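News > Local Business > Open Days

Fruit-Sorting Open Day at Soldale Leaves Growers With Questions

2018-05-29

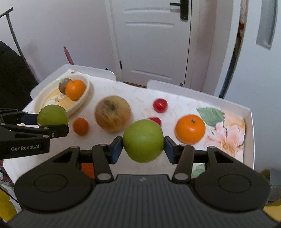 Cauã Brito was not sold. He wanted to know what happens at the bottom of a crate, where the fruit is bruised, leaking or stuck to a leaf, and he asked it twice before the coffee came out.

It was a fair thing to ask. Esora, the firm behind the open day, had invited growers and packers to Soldale to see what it calls "gentle picking by machine." The work on show was done with hand-held grippers, squeezed shut by people, on fruit set out on a table with a flowered sheet under it. A round green fruit was pinched between two dark blue pads while everyone leaned in. There were tomatoes or something very like them, a mandarin, a big streaky apple, and a bowl at the back with more fruit in it.

The idea, as the company tells it, is that the grippers record how a person handles each piece, and the recordings are later used to teach an arm to do the same. The arm was not part of the program. Visitors who had driven over from Rornau expecting to see one at work were told that it is being tested at another site and will be shown when it is ready. Asked when that might be, the presenter said June, then said June was a target.

That left a talk, a slide show and the table. The talk ran 60 minutes against the 30 on the invitation, and a good part of it went to a single figure. Esora says it has gathered 3,803 recorded picks so far. It sounds like a lot until you have worked a packing line in a good season. A grower near the front asked how many of those picks had gone wrong, and whether the bad ones were kept or thrown out. The presenter said failed picks are "useful too" and moved to the next slide. No failure rate was given, in the talk or on the handout.

The handout itself is two sides of glossy paper. It compares the planned system with hand sorting on speed, waste and labor, and the planned system does better on all of them. There is no note saying where the hand-sorting numbers came from. One packer said his own crew beats them easily, and he was offered a follow-up call.

To be fair to the company, the handling part was worth the trip. People were allowed to take a turn with a gripper after the talk, and several stayed at it longer than they meant to. Closing the fingers on a firm, smooth fruit takes a bit of getting used to. Choosing how hard to squeeze is another matter, and you find yourself watching the fruit more than your hand. One woman who runs a farm stand said she could see her grandchildren doing it all afternoon. She also said she would not be paying them for it.

But firm fruit on a flat surface is the easy end of the job. The growers here deal in soft stone fruit and berries for much of the year, and nothing like a ripe peach was tried during the session. When Brito brought that up, the answer was that soft fruit is on the road map. He asked to see the road map. It was a slide with four arrows on it.

Money came up late and did not stay long. Esora would not give a price for the finished system, saying it would depend on the size of the line and on whether a packhouse buys or leases. It did say that early customers would be asked to let their own workers make recordings during normal shifts. Who pays for the slower shifts was not settled, nor was the question of who owns the recordings afterward. The presenter promised a written answer on both.

There was also some confusion over Żak, which appears on the invitation as a partner. Some visitors took it to be a packhouse that already uses the equipment. It is a software supplier, and has never packed a piece of fruit. The company agreed the wording could have been clearer.

Soldale has been down this road before. The optical grader that came through a few years back was going to change everything, and two of the packhouses that bought in have since gone back to people and a belt. That machine could at least be watched doing the job it was sold for on the day it was shown.

Esora plans another open day once the arm is ready to travel, and says those who came this time will get the first invitations. Brito said he will go, and that he will bring his own crate.

Questions for the company can be sent through the newsdesk. We will print the written answers on shift costs and ownership of recordings if they reach us.

Contact the newsdesk | Copyright 2018, all rights reserved | Back to top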